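Trester, practice room and tape bench
Notebook, July. Written up by S. Marar, additions by Soledad marked SS.

Purpose: get the live set down to 34 minutes, fix the hum on the bass side, finish the transfers from the Flekiver rehearsal tapes, and settle the order of the B side so the cassette master can go out.

10:40 a.m.
Hum. Still there with the bass unplugged at the instrument end, so not the pickups. Gone when the DI ground is lifted. Comes back when the tape deck is powered from the same strip as the bass amp. Moved deck to the strip by the door, hum down to where I can't hear it over the room. Ground lift left OFF. Please leave it off, the lift was hiding a second, quieter buzz from the keyboard supply.

Keyboard supply: swapped for the spare. Buzz gone. Old supply has tape on it with an X. It works, it is just noisy. Fine for the drum machine.

11:25 a.m.
Ran the set once through without stopping. 37:50. Too long. The extra time is nearly all in "Maltska" (the outro goes twice around more than on the demo) and in tuning before "Low Gate." Options:
- Cut the outro to four rounds and end on the held chord.
- Play "Low Gate" in standard, capo 2, voice stays where it is.
- Drop "Varma" from the set. SS against. I am also against but it is the easiest cut.

Second run, with the short outro and the capo. 34:20. Close enough, the rest is talking. The capo version loses the low drone under the second verse. Organ can hold it. Tried it on the 8' stop only, no vibrato, volume pedal a third open. Works. Needs to come out before the shouted part or it covers the consonants.

SS: the shouted part is too polite at this tempo. Try 7 bpm up, not more. At 10 up the drums start swinging and the words get lost.

Transfers
Deck heads cleaned and demagnetized before the first reel side. Azimuth set by ear on each tape, mono sum, listening for the top end. Tape 3 needed a lot of correction, it was clearly recorded on the other machine. Levels set so the loudest shout peaks at -6. No noise reduction on anything. All files 24/96, named by tape and side, no song titles in the file name because we keep changing the titles.

Tape 1 A: clean. The early "Varma" with both voices is on here at counter 400. Better than the studio version up to the bridge.
Tape 1 B: room talk, one full song, then the tape speeds up. Batteries, I assume.
Tape 2 A: dropouts on the left channel, worst in the first two minutes. Use right channel only, doubled.
Tape 2 B: blank except for counting in.
Tape 3 A: "Maltska," three attempts. Third is complete. Keep.
Tape 3 B: counter 1231 to the end is the group chant from the Flekiver show, recorded from the back of the room. Distorted but readable. SS wants it as the last thing on the B side with no fade.
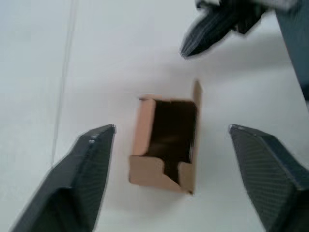
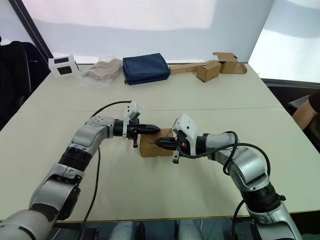 B side order
Worked from the tape timings. Side has to stay under 22 minutes to fit the stock we have.

1. "Low Gate" (new, standard tuning, organ drone)
2. "Varma" (tape 1 A up to the bridge, then studio)
3. "Ten Cents a Mile"
4. "Maltska" (tape 3 A, third attempt)
5. Chant (tape 3 B, hard cut at end)

The join in "Varma" is a semitone problem. Tape 1 runs sharp, I get 31 cents against the studio take. Slowed the transfer by varispeed, no time correction, so the tempo drops with it. The bridge then comes in a hair faster than the verse. I like it. SS neutral.

"Ten Cents a Mile" has the double-tracked vocal too wide. Pulled both in to 40 percent. The third voice stays in the center, and is only there for the last chorus. Took the reverb off the snare entirely. The vocal delay is now printed, so no more changing it.

Gap between 4 and 5: tried two seconds, one second, none. With none it sounds like an edit mistake. One second.

3:15 p.m.
Played the sequence from the top on the small speaker, then on the deck. On the deck the chant is louder than the song before it by a good amount even though the meters say otherwise. Dropped it 2.5 dB. Also rolled off below 90 Hz, there was a lot of floor thump in it.

SS: lyric check against the insert. Second verse of "Varma" is printed with the old line ("we were never on the list"). On the tape it is "we were never on the lease." Correct the insert. The chant has no fixed words, list it as "all present" with no names.

Open
- Tape 2 A, look for another copy before we settle for the doubled channel.
- Organ volume pedal sticks near the bottom. Contact cleaner did nothing.
- Set tempo for "Low Gate" written on the drum machine as pattern 6. Pattern 5 is the old one, do not erase yet.
- A side not touched today. The only known fault is a click at the start of the second song, left channel.
- Print a test cassette of B and listen on something bad.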